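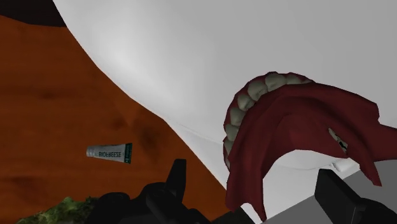
Gripper view in the simulator: dentures between the fingers, toothpaste on the wood to the left.

Teaching Fina by hand: your questions, my answers

I'm Laine Vaher, and I look after the demonstration side of Fina, our bathroom-tidying project. I get the same emails every time a new group of demonstrators signs up, so I've put my answers in one place. If yours isn't covered, write to me and I'll add it!

What will I be doing, exactly?

Driving a robot arm, mostly in simulation. You sit at a desk with a hand controller, you see what the gripper sees, and you do a small household job with it: pick up the toothpaste, move the dentures, that sort of thing. The software records how you moved, and later we train a policy on the recordings.

Why dentures? Really?

Really! Fina is meant for people who have trouble with their hands, and when Elli Laitinen went and asked future users what they'd like help with, dentures came up again and again. They're also a wonderfully awkward thing to grab. There's a curved row of teeth, there's the gum part, and hardly anywhere on them gives you two nice flat sides to squeeze.

The gum in my scene looks like cloth. Did I break something?

Nope. The dentures model is a bit odd, and the red gum part droops and folds over in a way no dentist would sign off on. Leonardo Pace has a cleaner model on his list for September. Until then, go for the teeth, and don't try to pinch the hanging part.

Everything near the bottom of my view is huge. Can I zoom out?

Not in the gripper view, sorry. You're very close to things in there and the black fingers take up a lot of room. You can switch to the room view with the left thumb button while you plan your approach, then switch back for the grasp. Most people stop using the room view after a session or so (I still use it constantly).

How many demonstrations do you need from me?

Five good ones per task. We have 905 in the set so far, from everybody put together, and the dentures task is the one that's lagging.

What makes one "good"?

Steady beats fast. Come in slowly, line the fingers up, close, lift, set down, let go. A small wobble is fine, and so is a second try at the grasp, as long as you back off properly first. We throw out recordings where the arm sits still for over 6 seconds, so if you need to scratch your nose, hit pause.

Can I do it by moving a real arm with my hands?

Yes, on Monday afternoons in the Sirlow lab. Hand guiding feels completely different, and some people who hated the controller take to it right away. You hold the arm above the wrist, squeeze the grip switch, and walk it through the motion. Please keep your hands above the wrist the whole time, even if the fingers are open.

My gripper went straight through the sink wall. Now what?

Delete that one. Primo Tedesco fixed most of the collision trouble but the curved white surfaces can still let a fingertip through if you come in hard from the side. Put the scene number in the notes box so he can find it.

Do I have to do anything with the other objects?

Only if the task line at the top of the screen says so. The toothpaste and whatever else turns up get shuffled between scenes, and they're there so the robot learns to leave them alone. If you bump one, keep going. If you knock one off the counter, start over.

I'm left-handed. Is that a problem?

Not at all, we'd love more of you! Choose the mirrored controller layout on the start page before you load a scene, as changing it halfway through restarts the recording.

Who do I contact?

Controller trouble or a frozen scene goes to Leonardo. Lab bookings go to Lindiwe Naidoo. Anything else, including grumbles about the dentures, comes to me.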